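Remote Demonstration Station: Inspection Checklist with Comments
Tarnside site, laundry station
Inspection date: Sunday, September 24, 2023 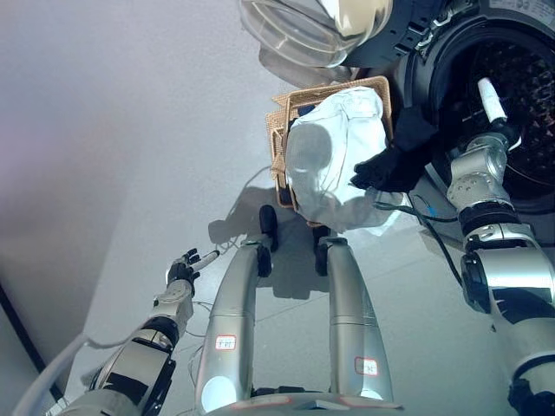
The inspection covers the humanoid unit, the operator controls, and the floor area used for remote demonstrations of the washer unloading task. Items are marked Satisfactory, Action Required, or Not Inspected. Comments are binding on the station until closed in writing.

Section A. Floor and work area

A1. Floor level, clean, and free of spills. Satisfactory.

A2. Cables and loose wires secured away from the robot base. Action Required.
Comment: A black cable runs from the area of the right wrist, past the edge of the basket, and along the floor. Thin loose wires also lie beside the base. The wrist cable is to be tied back along the arm. Loose wires are to be removed or covered before the next demonstration.

A3. Basket placed within reach of both arms. Satisfactory.
Comment: The wicker basket was tilted toward the machine and heaped above the rim. Operators should empty it between demonstrations.

Section B. Washing machine

B1. Door fully open before the arm enters the drum. Satisfactory.

B2. Machine disconnected from power during demonstrations. Satisfactory.
Comment: The plug is to be kept where the floor supervisor can see it.

B3. Door gasket free of cuts. Satisfactory.
Comment: Check again in June with the annual service.

Section C. Robot

C1. Arm joints free of trapped cloth. Satisfactory.
Comment: Garments left hanging from the lip of the drum must be cleared by the operator through the controls. No person may reach in while the arms are enabled.

C2. Fingers open and close on command. Satisfactory.

C3. Labels on the lower columns legible. Action Required.
Comment: The handwriting on both labels is faint. Replace with printed labels in the Vimuvance format.

Section D. Operator controls

D1. Emergency stop tested from both positions. Satisfactory.

D2. Arms hold position when the control link is lost. Satisfactory.
Comment: Link interrupted 2 times. Measured delay to hold was 200 milliseconds; the limit is 400.

D3. Operator break after 40 minutes of continuous control. Action Required.
Comment: The Wolunance session log has no field for breaks. Add one.

D4. Spare hand controllers (Caputo cabinet). Not Inspected.
Comment: Cabinet locked. Key to be requested from the site office.

Demonstrations may resume when A2 is closed. C3 and D3 may remain open until the next inspection.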